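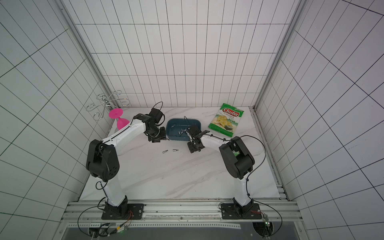
4. Connecting the Driseck handheld to a TV

Before you start: charge the console fully. First charge takes 4 hours, later ones less. Red light = charging, light off = done.

4.1 Switch the console OFF. Hold the power slider for two seconds till the screen goes dark.

4.2 Push the small end of the AV cable into the socket marked TV OUT, on the top edge next to the headphone socket. Don't mix them up, they look alike.

4.3 Yellow plug to yellow on the TV, white plug to white. No red plug on this model, sound is mono.

4.4 Turn the TV on, pick the AV input. Might be called AV1, EXT or Video depending on the make.

4.5 Switch the console on. Its own screen goes blank, this is normal. Menu shows on the TV after the Darkex logo.

Note: picture in black and white? Go to Settings > TV > and change NTSC to PAL. Save, then restart.

Note: game list has 183 titles over 14 pages. Left and right shoulder buttons jump a whole page. "Lodier Rally" and "Mulligan Golf" are the only ones that take a second pad, plug it in before loading the game or it wont be seen.

CAUTION: never pull the cable out while a game is saving. Save slots can be lost and we cant get them back for you.

CAUTION: leaving a paused game on a plasma TV can mark the screen. Console turns itself off after 20 minutes with no button pressed, but dont rely on it.

4.6 To go back to handheld play: switch off, unplug the AV cable, switch on agian.

Still no picture, see section 7.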